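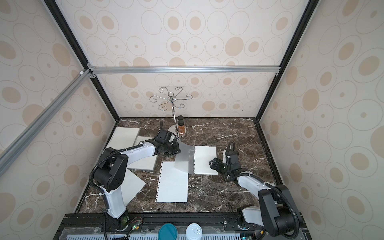

4.2 Placing the Water Softener Cartridge

The Riltar cartridge reduces scale in the kettle and must be replaced every three months. Before starting, choose a level surface large enough to hold the kettle, its lid and the new cartridge. Stone-type tops, such as a dark brown marble one with white veins, should be covered with a folded towel. Items already kept there, for instance a chrome mug tree or small jars with black lids, should be moved well away from the kettle.

1. Switch off the kettle and unplug it from the wall outlet.
2. Wait 15 minutes, then empty any remaining water.
3. Turn the old cartridge to the left and lift it out.
4. Soak the new cartridge in cold water for 8 minutes.
5. Insert the new cartridge and turn it to the right until it clicks.
6. Fill the kettle to the upper line, boil, and discard the water. Do this 2 times.

Note: Small dark specks in the first fill are harmless.

CAUTION: Do not soak the cartridge in hot water or use soap on it.

If the cartridge does not click into place, remove it and check the rubber ring for folds. Replacement rings are available from Wonent service dealers.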